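How to clear a desk for good (well, for a month at least)

Written fast, between jobs, because I keep getting asked and keep typing the same thing out in emails. Skim it. Do the bits you need.

What you need

A timer. Phone is fine.
Two boxes or big bags. One for rubbish, one for Elsewhere.
A damp cloth and a dry one.
An hour and a half if it's bad. Forty minutes if you did it last month.
A tray, shallow. Mine is a Zutier, the small one, but a baking tray does the same thing.
Sticky labels, optional. I use them.

Don't buy storage first. Please. I bought a Gunholm drawer unit in February before sorting anything and filled it with things I then threw away. It's in the hall now with shoes in it.

Step 1. Empty the lot

Everything off. Lamp, screen if you can lift it, pens, the lot. Put it on the floor or the bed. You'll want to tidy round things. Don't, you will end up with the same desk slightly squarer.

Unplug as you go. Wrap each lead loosely and put a label on the plug end before you forget what it's for. Printer, lamp, old phone. Two words max.

Drinks away from the pile. Kitchen, now, before you kick one over.

Step 2. Wipe

Damp cloth, then dry. Back edge too, where the leads go down. If there's a ring from a mug that won't shift, a bit of bicarb on the damp cloth, small circles, test a corner first. Not on oiled wood. Hélène Sawatzky did hers with bicarb on oiled oak and has a pale patch the shape of Portugal. She puts a plant on it.

Step 3. Sort, quickly

Set the timer for 20 minutes. Pick up one thing at a time and it goes in one of these:

Rubbish
Elsewhere (belongs in another room)
Daily
Weekly
Paper

No maybe pile. If you're stuck on a thing for more than a few seconds it goes in Elsewhere and you can argue with yourself about it later.

Daily means you touched it yesterday or will tomorrow. Be strict. My daily is a notebook, one pen, glasses, charger, tissues. I had the stapler in there for years and I staple something maybe twice a winter.

Weekly is scissors, tape, stamps, the calculator if you still use one, spare pens (three, not thirty).

Paper just goes in a heap for now, face down so you don't start reading it. Paper is its own job, step 5.

When the timer goes, stop and look at whats left. If it's more than a shoebox full, do another 20. If less, finish it off.

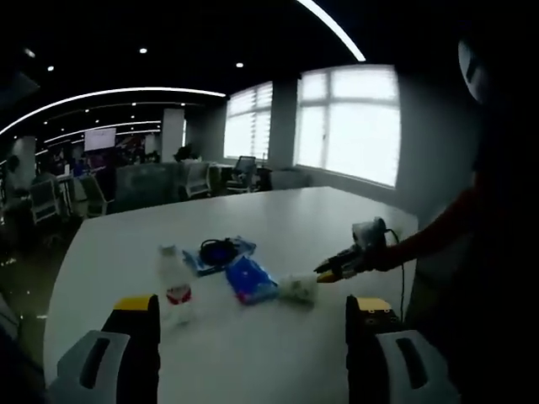
Step 4. Put back the daily things only

Screen and lamp first, then the tray. Daily things go in the tray or next to it, on the side of your writing hand. Right-handed, right side. Sounds obvious, I had mine on the left for ages and was reaching across the keyboard all day.

The rule with the tray is that it can't be stacked. One layer. Once things are on top of other things you've stopped seeing what's underneath, and that's where the overdue library book lives.

Leave a gap in front of you the width of your two forearms. Nothing lives there. Work comes in, work goes out.

Weekly things go in a drawer, or a box on a shelf if you've no drawers. Within a stretch, not a walk. If you have to get up for the scissors you'll leave them out next time.

Leads. Only put back the ones you plugged in this week. The rest go in a bag with their labels on, and the bag goes in a cupboard. I use the Cheon clips along the back edge for the two that stay out. Bulldog clips work, clamp one to the edge and feed the lead through the handle bit. Cheaper and you've probly got some in the weekly pile.

Step 5. Paper

Make tea first.

Timer again, 20 minutes. Three goes:

First go, pull out everything that's obviously bin. Envelopes, flyers, old menus, instruction booklets for things you no longer own.

Second go, pull out anything that needs doing. Forms, bills, the dentist letter. Write the next action on the top corner in pencil. "Ring". "Sign + post". "Pay". These go in one folder, standing up where you can see it. Only one folder. Two folders means one you never open.

Third go, what's left is keep. Keep doesn't need sorting beautifully. House, money, health, car, other. Five envelopes, write on the front, done. You'll look in them once a year and it takes a minute to flick through.

Shred anything with account numbers on it. No shredder, tear it up small and put it in with the wet food waste. Works very well.

Check before binning anything to do with tax, how long you need to keep it depends on your situation and I'm not going to guess.

Step 6. The Elsewhere box

Do this the same day. I mean it. Walk round the house with the box and put each thing where it lives. If it hasn't got somewhere to live, that's your answer, it goes to the charity shop or a friend.

If you leave the box by the door it becomes furniture. I had one from Skakura flat-pack days that sat in the same spot so long there was a clean square of carpet under it.

Step 7. The two minute reset

End of every working day. 2 minutes, timed if you like.

Cup to the kitchen.
Pen in tray.
Paper in the folder or the bin.
Notebook shut, tomorrow's first job written on a scrap on top.
Chair in.

Skip a day and nothing happens. Skip a week and you're back at step 3, though not step 1, so don't panic.

Questions I get

What if I share the desk? A tray each, and the gap in the middle belongs to whoever's sitting there. Their tray goes on the shelf when it's not their turn.

What if it's the kitchen table? Same thing but the tray has to be one you can lift with everything on it. Go for handles. At tea time it all goes on top of the fridge.

Kids' desks? Steps 1 to 4, skip paper. Let them choose the daily things even if one of them is a rock.

How often do I do the full thing? I do it the first week of the month. Some people manage on four times a year. If the wipe in step 2 takes more than one cloth you've left it too long.

Do I need a special cleaner? No. Water does most of it. Glass tops, a drop of vinegar in the water, dry it straight off or it smears.

What about stuff with sentimental value? One thing on the desk. The rest on a shelf behind you, where they're nice on video calls anyway.

Sticky label glue on the plugs? Cooking oil on kitchen roll, leave it five minutes, rub, then wipe the oil off properly. Plug out of the wall obviously.

I'll do a seperate page on drawers when I get to it. Drawers are worse.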